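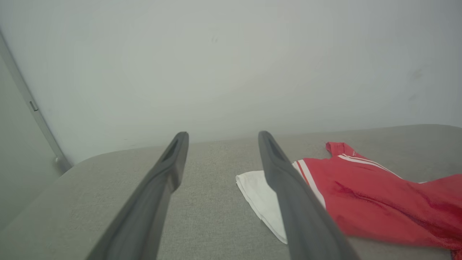
HOME & LIVING / INTERVIEWS

The fabric that never wears out, and other claims

Issa Abu Hammour has reupholstered chairs and sofas in Multhorpe for long enough to distrust any fabric with a slogan. I went to ask him about Zestetti, the upholstery cloth sold as good for a lifetime. He had a swatch on his desk and didn't look impressed.

"Whose lifetime?" he said. "The dog's?"

The brochure makes much of a rub test. I read him the number, 1,575 rubs on the brand's own machine, and he shrugged. "What was it rubbing with? How hard? They don't say. You sit down in jeans with keys in the back pocket, that's a different test."

Price doesn't settle it for him either. He has stripped costly sofas after 3 years and found the seams gone while the cloth was fine. "People blame the fabric. Half the time it's cheap thread."

I put it to him that he earns his living from things wearing out, so he would say that. He laughed. "Sure. Don't take my word. Ask them for the warranty and read the last page."

I did. The Zestetti warranty runs to 10 pages and leaves out fading, pilling, pets and "ordinary seating pressure." I asked the company what other kind there is and have had no answer.
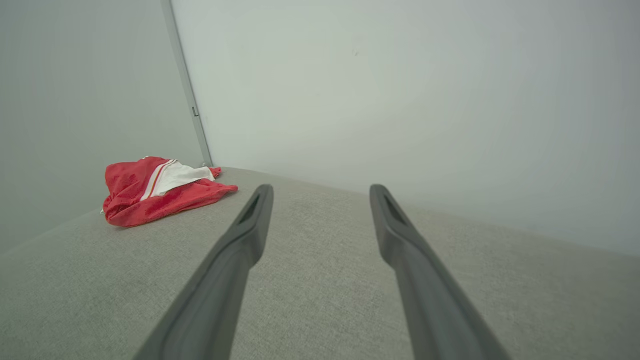 What he would buy

"Plain wool blend, tight weave, nothing fancy," he said. He likes one called Lodau, though he grumbles that its colors change from batch to batch. I'm not fully sold on that one either.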